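From: Sumaiya Mollah
To: Hilport Menders list
Subject: Re: [mending] seam coming apart on sweats, what stitch?
Date: March 2022

Hi Vaughn and everybody,

Vaughn Fitzsimmons wrote:
> I have a pair of old sweatpants with a seam giving out near the
> top of the leg. I ran over it with a straight stitch on the
> machine and it popped again the first time I sat on the floor.
> Is there a stitch that works on this stuff or do I need a serger?
> Also what do people do about pilling. I have tried a disposable
> razor and made a hole, so now there are two repairs.
>
> Vaughn

Oh no, the razor! I did exactly that to a cardigan and wore it with a brooch over the hole for a whole winter.

You don't need a serger. The straight stitch is what let you down. Sweatshirt knit stretches and a straight line of thread doesn't, so the thread snaps the minute you bend (or sit on the floor). I do all of mine by hand with a backstitch, small stitches, pulled just snug and no tighter. On the machine, use a narrow zigzag and go slowly. If yours has the stitch that looks like a little lightning bolt, try that one first. And a ballpoint needle, please, if you have any in the drawer. The sharp universal ones can cut the loops, and then you get a run of tiny holes right beside your nice new seam.

Here's some teal fabric that looks like sweatshirt knit. Look at how the seam wavers and puckers along its length, with those little shadowy notches. When I see that I go over the whole stretch with my fingers before I thread anything, pulling gently sideways every inch or so. A weak place will show you daylight between the stitches. Mark it with a pin or a bit of chalk and keep going – I have closed up one gap and found the next one in the wash more times than I want to admit.

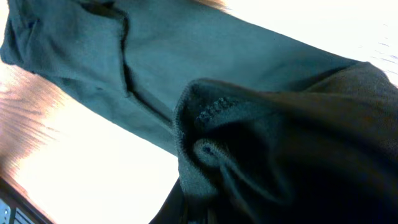 HOW I DO IT, MORE OR LESS

Turn it inside out and lay it flat. Bunched-up knit will fool you, and with dark fabric you can very easily catch a fold from underneath and sew your leg shut. (Yes.) Start an inch before the weak part, on stitching that is still good, and end an inch past it. Don't pick out the old thread unless it's making lumps.

Thread: plain polyester. I have a big cone of Jakubowski in a dark blue-green that I've been using up forever, and it disappears into anything teal or navy. If you can't match the color, go darker. Lighter thread shows every stitch.

Stay off the ribbing if you can. Cuffs need all of their stretch, and I leave those for hand sewing even when I have the machine out. Leave yourself a tail of thread, too.

For pills, a fabric comb or one of the battery shavers, with the cloth held flat on a table and hardly any pressure. One or two pills I just snip with embroidery scissors. Don't pull them! As for the razor hole, if it's smaller than a pea, catch the loose loops with a fine needle and draw them together from the back. Bigger than that, iron a scrap of knit interfacing behind it first.

Bring the pants on Thursday if you'd like company. I'll have the zigzag machine and the good lamp, and I still owe somebody a pack of needles, was it you?

Sumaiya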